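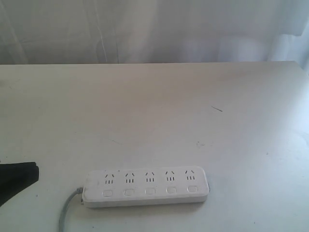 Prakash Nair
Facilities support, Collilley office

Ticket 176: Power strip at the white table, "does not fit anything"
Opened 20/09/2021 by Michalis Xenos
Priority: Urgent (changed to Normal by me)

Reported problem: Michalis moved to the table by the curtain, brought his Dernberg desk lamp, and could not get its plug into the strip. He tried all the outlets, then wrote to me in capitals.

What I checked: Five outlets, all the same pattern. Two angled slots on top, three straight ones underneath. His lamp has a big round plug from his last posting. No amount of capitals will get it in there.

Second complaint, added by Michalis an hour later: the table is "ruined."
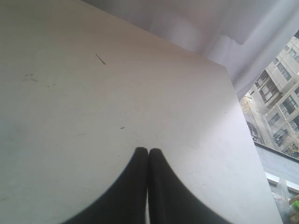 Step 2: The table
One thin dark scratch, a faint gray smudge and a few specks. I have seen worse on plates. Smudge gets a damp cloth. Scratch stays, and I have noted it so it can't be blamed on the next person.

Step 3: The strip
Asked Michalis to keep it flat on the table until he gets an adapter. Also asked him not to run the Kerkitz heater from it. The heater draws up to 2,000 watts and has its own wall outlet, which it has ignored for years.

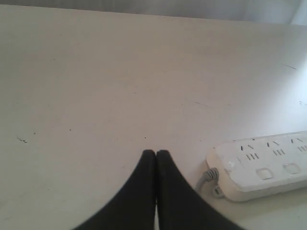
Strip on the tabletop, angled slots above, straight slots below.

Step 4: Glare
Third complaint. Sun comes through on the right and he can't read his screen. Suggested he sit on the left. He said he would think about it.

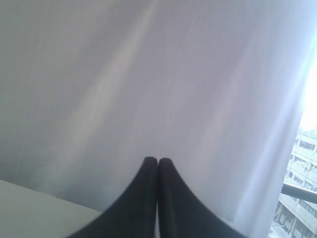 Brighter on the right, dimmer on the left.

Status: Waiting on adapter from Stergiou, due October. Lamp is back in its box. Michalis has asked for a thicker curtain, and I have asked him to open a separate ticket.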